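Wie findet eine Suchmaschine eigentlich etwas?

Stell dir vor, du möchtest wissen, wie lange ein Igel schläft. Du tippst deine Frage ins Handy, und schwupp, schon stehen da ganz viele Antworten! Aber hat die Suchmaschine in dem kurzen Moment wirklich das ganze Internet gelesen? Nein, das wäre selbst für einen sehr schnellen Computer viel zu viel.

Sie hat schon vorher fleißig gelesen. Kleine Programme wandern Tag und Nacht von einer Seite zur nächsten und merken sich, welche Wörter wo stehen. Daraus entsteht eine riesige Liste, ein bisschen wie das Register ganz hinten in deinem Tierlexikon. Man nennt sie Index.

Bei der kleinen Kindersuche Dendano zum Beispiel stehen zum Wort „Igel“ 217 Seiten in der Liste. Welche kommt nach oben? Das entscheiden 17 Regeln, und eine davon fragt, ob andere Seiten auf diese hier verweisen.
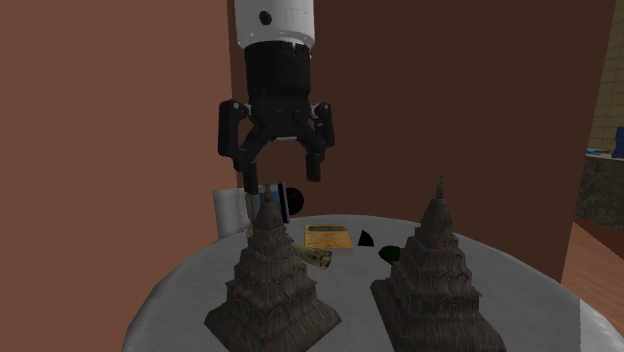
Greifarm über einem runden Tisch (Computerbild)

Übrigens: Ganz oben steht manchmal Werbung. Schau also ruhig zwei Seiten an, bevor du etwas glaubst, und frag gern auch mal einen Erwachsenen.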